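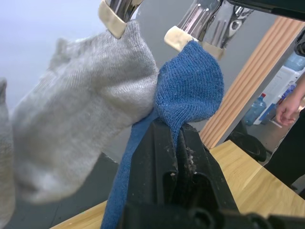

*Grey sock, blue sock, and a good amount of lint.*

So the blue one was Vinh's and the grey one was mine, and I want that on the record before anyone in the Stasotton workshop tells it differently. Vinh says he never owned a grey sock in his life. Fine. Neither had I owned a blue one until the winter we built the thing, and now I have three and no memory of buying any of them.

We called it Hermans, after the shop that used to be downstairs and left its sign behind. Ineke wanted to call it something with a number in it, like a proper machine, but she was away the week we painted the name on the toolbox, and that was that. Hermans was going to pair socks. That was the whole ambition! Luuk Van Rooij had bet me a 100 dollars across the bench that we couldn't get it to match a basket of washing before the August open night, and I'd shaken on it with solder flux all over my hand, so there I was every evening after work, eating toast over a keyboard and teaching a robot about ankles.

The trouble with socks (I could talk about this all night, and have) is that they don't have a shape. A bolt is a bolt whichever way you drop it. A sock is a tube, then it's a puddle, then it's a sort of rope with a heel halfway along. Hermans would come down lovely and straight, close its fingers on the cuff, lift, and the rest of the sock would swing round and wrap itself over the housing like it was trying to go back to bed. Then you'd have to untangle it, and pick the lint out of the slot with a toothpick, and start again. I went through a lot of toothpicks. The lint always won.

"Softer pads," said Vinh.

"We've got soft pads."

"Softer ones."

He'd been saying it for a fortnight, and I'd been ignoring him because I'd cut those pads myself and my favourite knife had gone blunt doing it. We had this argument in a friendly way, over tea, and then in a less friendly way with no tea. Somewhere in there I said that if he cared so much about softness he could marry a cushion, and he put his coat on and went home, and I sat there with Hermans and felt like a complete goose.

You have to understand that Vinh had been coming in for two years by then. He was the one who'd found us the space, and he'd carried half the benches up the stairs with Ward Dijkstra when the rest of us were still arguing about rent. I'd never once been in the workshop without him. It's a different room at night on your own. The fridge ticks. You hear the trams.

I ran the pairing program anyway, mostly for company. I'd thrown in whatever was in my bag, and whatever was hanging off the radiator, which was Vinh's, from the day he'd walked in through the flood on Eltudus Street. Hermans picked up the grey. Hermans picked up the blue. Then it stopped, with one of each held up, and thought.

I'd given it 15 seconds to make up its mind before it was meant to put a mismatch back. I watched the counter go down. It got to nothing and the arms went together, ever so gently, and the little green light came on. Match.

Well, I laughed until I had to sit on the floor. Then I went into the settings and found I'd left the colour threshold wide open from testing, so as far as Hermans was concerned, every sock in the world belonged with every other sock. It would have paired a football sock with an oven mitt. I had my hand on the mouse to fix it and I didn't fix it, I rang Vinh.

"It's matched us," I said.

"What?"

"Your blue and my grey. It says they're a pair."

There was a long bit of nothing on the line, and then I could hear him looking for his keys.

He brought dumplings. He also brought a sheet of softer rubber, which he'd had in his car the entire time, and he put it on the bench beside me without saying a single word about it. We had the new pads cut by midnight. They were better. They were so much better that I was cross about it for days.

I lost the bet, by the way. Henrike Rieger turned up to the open night with a basket of her kids' washing, all of it white, all of it very nearly the same size, and poor old Hermans held up sock after sock with the light blinking amber until someone took pity and switched it off. I paid Luuk in coins. He's still finding them in his jacket.

Vinh wore the odd pair that night, one grey, one blue, with his trousers rolled so people would ask. I had the other two on under my boots.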